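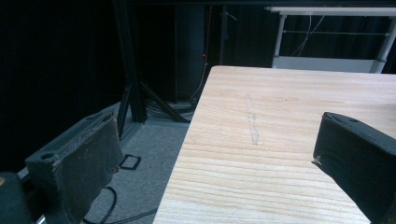

Section 2: Cleaning and Caring for the Tabletop

The Rorkden table ships with a care card that says tape marks and glue "wipe right off." Treat that claim with suspicion. Some do. Some need the steps in this section, and a few will still be faintly there when you finish.

What you need: a plastic scraper, two soft cloths, warm water, plain dish soap. The Gevuline polish sold with the table is optional. We saw no difference in cleaning with or without it.

1. Clear the tabletop and look across it from a low angle, toward a window or lamp. Clear tape and dried glue are hard to spot from straight above.

2. Lift one end of the strip with a fingernail. If it moves, it is probably tape. Pull it back slowly and low, along the grain.

3. If it will not lift, lay a damp, soapy cloth over it for 10 minutes. Do not soak the wood.

4. Push the scraper along the grain, never across it. Keep it nearly flat.

5. Wipe with the second cloth, dry the spot, and leave it for 15 minutes before you judge the result. Damp wood hides residue.

6. Repeat steps 3 to 5 once if needed. After that, stop.

CAUTION: No metal blades, no scouring pads. The pale finish shows every scratch.

CAUTION: Move cables on the floor away from the table legs before you shift the table. Check underneath as well.

Note: "Residue-free" tape is a hopeful name. Sigrun Bakke left several brands on a test top through April, and all but one left something behind. Try yours on the underside first.

Note: Citrus removers may work on glue, but Glenys Pearce found they dulled the finish on her sample. The label promised otherwise.

If the mark remains, order touch-up kit 503. It covers dull patches. It will not fill scratches, whatever the box suggests.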